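Cómo preparar una demostración con robot para una jornada de puertas abiertas

Guía para talleres pequeños, escrita después de hacerlo mal en Plustside y bastante mejor en Fotthorpe. 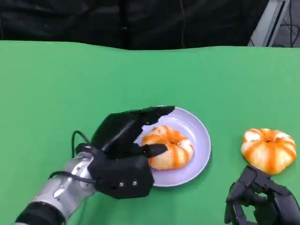 Lo primero que hay que decidir es qué va a hacer el robot, y conviene decidirlo antes de imprimir los carteles. Nosotros imprimimos primero. El cartel de Plustside prometía «manipulación inteligente en entornos domésticos», y durante toda la mañana la gente preguntó si planchaba.

Paso 1. Elegir una tarea que se entienda desde la tercera fila

Una fruta y un plato bastan. El público sabe lo que es una mandarina, sabe que se aplasta y por tanto sabe cuándo ponerse nervioso. Con un conector industrial esa tensión no existe: si la pieza encaja aplauden los tres ingenieros de la sala y el resto mira el teléfono.

Trabajamos con mandarinas peladas. La piel protege mucho y perdona agarres bastante brutos. Peladas, un exceso de fuerza se nota enseguida y hasta se huele. Hay que pelarlas con poca antelación, guardarlas tapadas y comprar de más. Para la jornada de noviembre llevamos 50 y volvimos con muy pocas, aunque en honor a la verdad buena parte de las bajas corresponde al equipo humano.

Frase para el presentador: «va a mover esta mandarina sin estropearla». Ocho palabras o menos, si es posible. Malou Ásgeirsdóttir, que presentó los pases de la tarde, la dejó en «fruta blanda, mano dura» y funcionó mejor que mi introducción de seis minutos sobre control de impedancia.

Paso 2. Vestir la mesa

Tela verde lisa encima, cortina negra detrás. La tela se plancha en casa, porque en el recinto habrá una plancha prometida que llegará a la hora de recoger. Si queda alguna arruga suave no pasa nada. Si queda un pliegue de los que enganchan dedos, se estira y se fija con cinta por debajo.

El plato, de un color que no se pierda sobre el verde. El lavanda va bien. El blanco brillante lo descartamos en los ensayos por los reflejos, y el transparente lo trajo alguien con muy buena intención.

Compruebe la altura de la mesa con el robot ya colocado. Parece una obviedad. En Plustside descubrimos la diferencia entre una mesa de catering y la de nuestro laboratorio diez minutos antes de abrir, y la corregimos con catálogos de Kravchuk, que por fin encontraron su utilidad.

Paso 3. Marcar la distancia del público

Cinta en el suelo, bien visible, fuera del alcance máximo de los brazos y con margen para un visitante entusiasta. La cinta sola no detiene a nadie mayor de cuarenta años, así que hace falta también una persona junto a ella. Esa persona no presenta, no reparte folletos y no le explica a su cuñado cómo funciona la muñeca.

La parada de emergencia la lleva otra persona distinta, en la mano o a un palmo de ella. Pruébela antes de cada pase, con el robot en movimiento lento y la mesa despejada. Si después de pulsarla alguien pregunta «¿y ahora cómo lo arrancamos?», la demostración todavía no está lista.

Paso 4. Ensayar el ciclo completo

Nuestro ciclo es corto:

Brazos en reposo, plato y fruta en posición.
La mano izquierda se acerca despacio.
Contacto, cierre suave y pausa.
Traslado.
Apertura y retirada.
Vuelta al reposo.

La pausa tras el contacto no le hace ninguna falta al robot. Está ahí para que el presentador respire y la gente saque la cámara. Al quitarla ganamos rapidez y perdimos a medio público, que seguía buscando el botón de grabar cuando ya habíamos terminado.

Repita el ciclo 14 veces seguidas sin tocar nada. Si falla en la novena, corrija y empiece la cuenta desde cero. Es aburridísimo. También es la única manera de enterarse de que un cable que iba holgado en el segundo intento ya no lo va tanto en el undécimo.

Paso 5. Preparar el fallo

Va a fallar delante de alguien importante. En Fotthorpe fue durante la visita de la gente de Flestwood, con la mandarina rodando hacia el borde de la mesa a una velocidad francamente digna. Tenga previsto quién recoge la fruta, en qué momento se le permite meter la mano (con el robot parado y confirmado en voz alta) y qué dice mientras tanto el presentador.

No diga «esto nunca había pasado». Los visitantes lo han oído en todos los puestos anteriores. «Paramos, recolocamos y repetimos» suena a procedimiento, sobre todo si de verdad lo es.

Tenga a mano toallitas, una bolsa para los restos y un paño seco. El zumo pegajoso en una articulación es un problema que se presenta al día siguiente, cuando ya nadie se acuerda de la fruta.

Paso 6. Las preguntas

Reserve para ellas tanto tiempo como para el pase. Por el recinto de Fotthorpe pasaron 600 personas y las consultas se repiten con una disciplina admirable. Cuánto cuesta. Si puede pelarla también. Si nos va a quitar el trabajo. Si aprieta más que una persona. A la de pelar respondemos que no, y la decepción es general.

Los niños preguntan mejor. Uno quiso saber si el robot sabía que era una mandarina o si para él era una pelota, y nos tuvo hablando hasta el pase siguiente, que empezó tarde.

Paso 7. Desmontar

Brazos a posición de transporte, corriente fuera y cables enrollados y etiquetados antes de tocar la cortina. El orden importa: una vez desmontamos la cortina primero, cayó sobre el robot encendido y durante un rato aquello fue el número más comentado de la jornada.

Presupuesto: nos salió por 4000 euros entre transporte, seguro y montaje. La fruta va aparte, en la partida de «material fungible», y el departamento de compras todavía nos pide el número de serie.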